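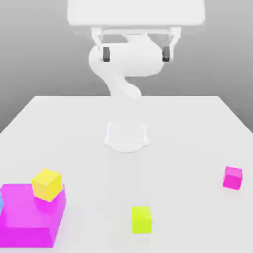 Workshop tips: recording block demos in the simulator

These have piled up in my notebook since December, when we started gathering examples for Lakivine, our little block-sorting learner at Fleltdale. I love this job far more than I expected to! Most of what follows I picked up by doing it wrong first, and a few of the best bits come from Mireille Kassab, who has the steadiest hands in the workshop.

Before you start

Open the gripper fully and park the arm at the far side of the table, well away from the blocks. Every recording should begin from the same rest pose. If you begin with the fingers half closed the learner sees two different openings for the same job, and you'll be weeding those out for days.

Leave some elbow room around the small cubes. The lime-green one standing by itself is a lovely first pick for a newcomer - plenty of clear white table on every side, so you can come straight down on it. The small magenta one over on the right is a good second go. It sits turned a little, so turn the wrist to match before you go down.

Save the yellow cube on top of the big magenta block for when you've warmed up. It's tilted, and you have to stop higher than your hand wants to. Practise the height with recording switched off.

Mixing up the layout

Move things after every 11 recordings. Big shuffles are fun, but small nudges teach just as much, so do both. Put cubes near the edges now and then, and let something sit half out of view on the left as well. Khalil Khasawneh used to tidy everything into the middle and his batch looked gorgeous, but the learner went to pieces the first time a cube turned up near a corner.

Same colour, different size is worth having in plenty of layouts. With a large magenta block and a small magenta cube on one table, "pick up the magenta one" won't do as a label. Write "small magenta cube" every time, in those words and in that order.

Driving the arm

Go slower than feels natural on the way down and at an ordinary pace everywhere else. Pause for one breath before closing the fingers. Lift straight up, then travel.

If you miss, carry on and try again in the same recording! A fumble followed by a good recovery is gold. Tag it "retry" and keep it. Only bin a take if the simulator itself hiccups or you've knocked a block off the table.

Keeping count

We have 2,288 recordings saved, and 646 of those are tagged as retries. I aim for 100 in a sitting and then I stop, even when it's going well, as my wrists get lazy and the approaches all start to look alike.

Name the file before you start the next take. Layout number first, then the cube, then your initials. Copy the lot to the Manzano drive before you go home, and open the last one to check that it plays.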